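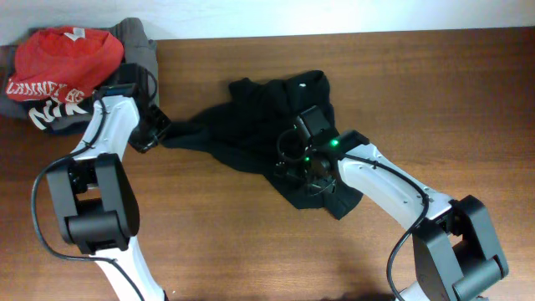
Dark shirts, part two: what changed when we added the pull step

8 July 2021

In May I wrote that our folding policy did fine on light-colored clothes and badly on black ones. Samira Salameh and I have now finished the follow-up, so these are the results.

The setup is the same as before. Two arms, one wooden table, a pile of folded clothes at the far left corner. The policy is trained on demonstrations and we call it Hourani, after nothing in particular. The training set has 2457 demonstrations, and 200 of those are new. All of the new ones use black or navy garments.

Black cloth is hard for a simple reason. The folds barely show up in the camera, and a dark gripper on top of dark fabric has almost no outline. The old policy would grab somewhere in the middle of the bunch, lift, and end up with a lump.

The new demonstrations add what we call the pull step:

1. The left gripper pinches a narrow end of the garment, usually a sleeve.
2. The right gripper takes hold of the main body.
3. The left arm draws the narrow end out until the cloth between the grippers is stretched.
4. Only then does the policy pick its next grasp.

The third step does most of the work. A stretched sleeve gives a straight shape that the camera can pick out even when the rest of the garment is one dark patch.

We ran 30 trials with each version, on the same five black garments, dropped on the table from the same height. The old policy got a flat shirt in 5 trials. The new one got there in 22. Most of the failures came from the right gripper catching two layers at once, and I don't have a fix for that yet.

Two things didn't help. Brighter lights made the wood glare and left the cloth as dark as before. Training for longer on the old demonstrations made no difference we could measure.

The pull step also costs time. A light shirt doesn't need it, but the policy does it anyway. Samira wants to train a small classifier to skip it. I would sooner collect more mixed demonstrations and see if it learns that by itself. We'll try hers first, as it's less work.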